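Catchall bowl

Last revised 9th January
By the household editors, Okoro Companion to Domestic Objects

A catchall bowl is a bowl that has stopped being used for food and has taken up holding whatever is put down near it. The term covers vessels of any material or color, provided they are open at the top and stand within reach of somebody passing. Regional names include the drop bowl, the key dish and, in Cletholm, the Plosau, after a local pottery whose mixing bowls were considered too shallow for mixing.

Origin and use

Few catchall bowls are bought as such. Most begin as serving bowls or fruit bowls and are demoted after the loss of a matching piece. The change of duties is gradual. A bowl of fruit acquires a battery, then a button, and by the time the last pear is removed the household has come to rely on it. Attempts to return a catchall bowl to the table are recorded but rarely succeed, as the contents have to go somewhere and the only suitable place is another bowl.

Typical contents are keys, coins, rubber bands, screws from furniture that is still standing, and small toys. In homes with children the last group tends to win. Play food is especially common, being about the right size and having no obvious home of its own once the play kitchen has been given away.

Form

The usual profile is round-sided, with a flat floor and a rim wide enough to be aimed at. Plain finishes are favored over patterned ones, on the theory that they go with everything – a theory seldom tested, as the bowl is generally hidden by its contents. Beige was long the standard shade for household ware of this sort and remains popular with people who do not wish to discuss it. Turquoise and other sea colors appeal to owners who would like the thing to look deliberate. An orange object in a turquoise bowl is very easy to find, a point in favor of both.
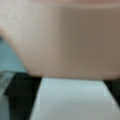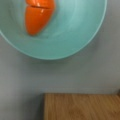
Gandthorpe objects to the whole category, arguing that a bowl with one item in it is merely a bowl, and that a catchall cannot be said to exist until somebody has lost something in it. The more relaxed view holds that intention is enough, and that the first item is always followed by a second.

Size

Width matters more than depth. A bowl 5 inches across fills within days and begins to shed coins. Very large bowls present the opposite difficulty, since they invite mail, and a catchall containing mail is properly classed as a pile.

Emptying

Clearing out is traditionally done in September, when school supplies are needed and it is hoped that some may be in there. The contents are tipped onto a table, sorted into things to keep and things to throw away, and then put back. A quick rinse of the bowl in between is recommended by most authorities and skipped by most households.

See also: junk drawer; fruit bowl; windowsill (storage uses)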